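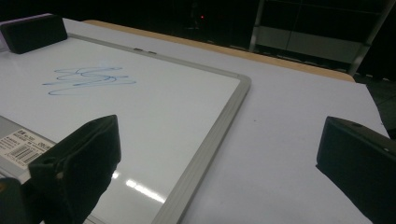

# Dry-erase whiteboard

A **dry-erase whiteboard** (also whiteboard, markerboard, wipe board) is a smooth, usually white panel for writing on with marker pens whose ink can be wiped off dry. Found in classrooms, offices, kitchens, workshops. Replaced the chalkboard in most schools, though not all.

## Parts

**Surface.** Glossy. Three main sorts: melamine (cheap, stains soonest), painted steel, and enamelled steel, often sold as porcelain. The last two hold magnets. Glass boards are treated as a separate type, see *Glass board*.

**Frame.** Mostly aluminium on shop-bought boards, with rounded corners on the smaller sizes. Protects the edge of the panel, where damp gets in and the facing starts to lift. Small grey clips or tabs may sit along one rail. On many boards fittings of this kind slide, and take a hook or a pen tray.

**Label.** Normally on the back or near one edge - barcode, model number, sometimes care instructions. Often left on for years. Worth keeping if spare clips will be wanted, as the Kistitz and Meinecke fittings look alike but don't swap.

**Eraser.** A block, commonly black, with a felt or foam pad. Felt lasts longer. Foam picks up more on the first pass and then smears. Some have peel-off layers, which people forget to peel.

## Ink and ghosting

Dry-erase ink is pigment in a quick solvent, with an oily release agent mixed in. The solvent goes off, the release agent keeps the pigment from gripping the board. A dry wipe lifts it.

When it doesn't lift fully the mark left behind is called *ghosting*. Causes:

- ink left on too long, days or weeks
- worn surface, mostly melamine
- dirty eraser
- wrong pen (see below)
- new board used before the protective film is taken off, which then has to be peeled with the writing on it

Pale blue loops and faint strokes of uneven weight are a familiar sight on boards in daily use. Half the time they are pen tests: a quick squiggle to see if the marker has dried out. Red is widely said to be the worst for staining, then green. Black easiest. Evidence for this is mostly teachers saying so.
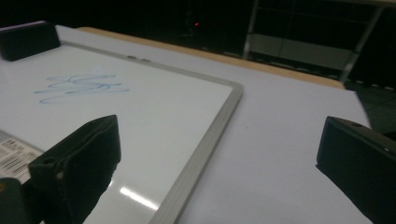

Farkirow disputes the point about red, and holds that the age of the pen matters more than the colour, an old pen being short of release agent whatever it says on the barrel. Both views turn up in the trade leaflets. Neither settled.

## Cleaning

Dry wipe first. Then a damp cloth, then a board spray such as Clener, then dry again. Spray left to dry by itself makes a film and the next lot of ink sticks to it.

Permanent marker: write over it with a dry-erase pen, wait a few seconds, wipe. The fresh solvent loosens the old ink. May need two or three goes. Rubbing alcohol works as well but takes the shine off cheaper boards if used often.

Avoid scouring pads, cream cleaners, anything gritty. Scratches fill with pigment and stay grey for good.

Heavily used enamelled boards are quoted at 4,000 wipes and upwards before any change shows. Melamine far less. Makers don't all test the same way so the figures shouldn't be compared too closley.

## Use flat

Usually wall-hung, but smaller boards are often used lying on a table or desk. Easier for children and for two people writing at once. Drawbacks:

- sleeves and the side of the hand wipe the writing
- overhead lights reflect off the gloss as bright streaks, which shift as the reader moves
- the frame lip catches the wrist
- crumbs, cups

Matt boards cut the glare but are harder to wipe clean - mainly sold for use with projectors. A flat board should be lifted to move it, as grit under the frame will mark a table top.

Pens are best kept lying down in any case. Stored nib up the ink drains away from the tip and the pen writes faint.

## Sizes

No single standard. Desk boards commonly run to 40 cm on the long side, lap boards for pupils are smaller, near enough a sheet of paper. Wall boards go up to whatever the wall and the delivery van allow. Above a certain width they come in sections and the join is allways visible.

## See also

- Chalkboard
- Flip chart
- Glass board
- Marker pen

*Last edited Tuesday, December 19, 2023. Section on frames needs sources.*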